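Teaching the arms to pick up blocks, week two

I have been driving the two arms by remote control most afternoons this August, and I wanted to write down how it goes before I forget the early part.

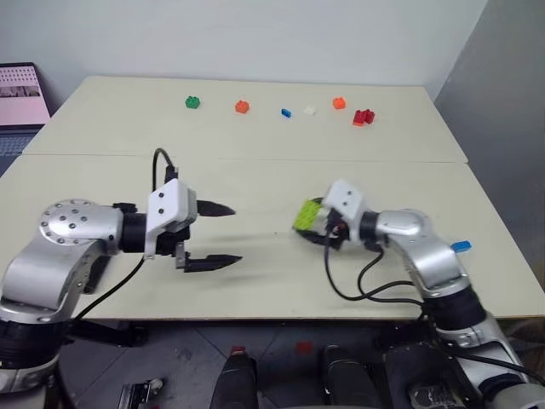 Thịnh Vũ wrote to me after the last post that I was spending too much time making the demonstrations look good. His view is that a robot taught only by smooth, perfect runs has no idea what to do when its fingers close a little off center, and that I should keep the runs where I miss, back up and try again. He also asked why I use both arms for a job one arm could do.

I have been thinking about both points since then.

On the first one, I think he is mostly right. When I started I threw out any run where I bumped a block or had to take a second grab. That left me with a clean set of recordings and a policy that did fine until something slid. Then it would close on air, lift, carry nothing across the table and open up again over the drop point as if all was well. It had never been shown a miss, so a miss meant nothing to it. Now I keep the second grabs. I still throw out the runs where I get confused about which hand I'm moving, and there are more of those than I'd like.

On the second one, the reason is handing over. The task I want in the end is to pick up a block with one arm, turn it, and pass it to the other so it can be set down studs up. I'm not there yet. For now each run is a pick, a lift and a place, with either arm, and the other one holds still with its fingers open. I figure it is better to have both arms in the recordings from the beginning than to add one later and start over.

The count so far is 1,378 runs kept. A good session gives me 19 in a row before I need to stop and rest my hands. The worst one gave me 2, because the link between the controllers and the arms kept dropping and I quit and went to make dinner.

Some things I've changed since the first week:

I move slower near the block and faster everywhere else. At first I moved at one speed the whole way, and the trained arm copied that, so it came in too hard at the end.

I don't pause to think anymore. If I stop in mid-air for a few seconds while I decide where to go, the recording has a few seconds of nothing in it, and the arm learns to hang there. I decide before I start, then I go.

I scatter the blocks again after every run. For a while I was lazy and put them back in nearly the same places, and the arm learned the places. Villanueva, the older scheduling script I use, now tells me which color to go for, so I don't keep choosing the easy ones.

White blocks on a pale table are still a problem. I have trouble with them myself on the camera view. I've thought about putting a dark mat down, but then I'd have to wonder whether the old recordings still count for anything. I'm leaving it alone for now.

Cables are the other nuisance. They trail from the wrists, and if I reach too far across they drag over the table and can nudge a block. I've been told to tie them up along the arm. I tried that once and it pulled at the wrist when I turned it, so I took the ties off again. There must be a right amount of slack and I haven't found it.

Training runs overnight. I start it at 9 and look at it with my coffee. The last one picked up green blocks well, red ones if they weren't touching each other, and kept pushing the thin ones along the table without getting under them. I'll do a batch of only thin ones next, second grabs included, and send Thịnh the numbers when I have them.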